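How a Cupboard Works
A guide for young readers from the Bremum Museum of Everyday Things

Most homes and classrooms have a cupboard. It may hold plates, paints, board games or winter hats. People open and close cupboards many times a day and seldom look at how they are made. This guide explains the main parts of a cupboard, how its door moves and how wood is prepared for making one.

What is a cupboard?

A cupboard is a box with a door. The word is very old. Long ago, a "cup board" was a board or table on which people set out their cups. Later the word came to mean a piece of furniture that could be closed. People also use the word "cabinet", especially for a smaller cupboard or one that hangs on a wall.

The box part is called the carcass. This may seem a strange word for furniture, but cabinet makers use it every day. A simple carcass has a top, a bottom, two sides and a back. The front is left open so that things can be put in and taken out.

Each part has work to do. The bottom carries the weight of whatever is stored inside. The sides hold up the top. The back helps the box to keep its shape. Without a back, a tall cupboard can lean to one side when it is pushed, in the same way that an empty picture frame can be squashed into a diamond.

A small wooden cabinet is a good size for studying these parts. With the door open, the back and the flat floor inside can be seen, and so can the front edges of the wood, which are lighter than the brown surfaces around them.

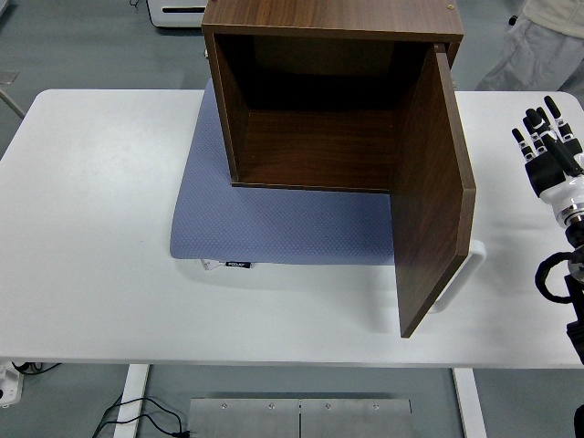
How does the door move?

A cupboard door usually turns on hinges. A hinge has two parts joined together so that one can swing while the other stays still. One part is fixed to the door and the other is fixed to the carcass. Many cupboard doors have 2 hinges, one near the top and one near the bottom. A very tall or heavy door may need more.

The side of the door with the hinges moves very little. The opposite side travels a long way, in a curve. Doors are easiest to open from this side, and this is where the handle or knob is normally placed. You can test this with a door at home. Push gently with one finger close to the handle, and then push close to the hinges. The second push is much harder work. Please ask an adult first, and keep your fingers out of the gap beside the hinges.

Why does wood have a pattern?

The lines and swirls on a piece of wood are called the grain. They show how the tree grew. Each year a tree in a cool country adds a new layer beneath its bark, and when the trunk is sawn into boards, these layers appear as lines. No two boards have exactly the same grain.

Wood can be pale, reddish or dark brown. Walnut trees give a dark wood, and paler woods can be coloured with a liquid called stain.

Wood must be dried before it is used. Fresh wood holds a great deal of water and shrinks as the water leaves it. At the Pladwood timber yard, boards are stacked with gaps between them so that air can pass through. A board 22 millimetres thick may stay in the stack for around 5 months.

Things to try

Make a carcass from a shoebox. Stand the box on its long side with the open part facing you. Cut a door from stiff card and fix it to one side with sticky tape. The tape will act as the hinge. Open and close the door several times, then move the tape to the top edge and find out how the door behaves.

Look for cupboards at home or at school. Find out which side the hinges are on, and whether the door has a handle, a knob or neither.

Words to remember

Carcass: the box part of a cupboard.
Grain: the pattern of lines in wood.
Hinge: a joint that allows a door to swing.
Stain: a liquid used to colour wood.

School groups may visit the Janevski Furniture Gallery on Thursday mornings during term time. Teachers are asked to book in advance.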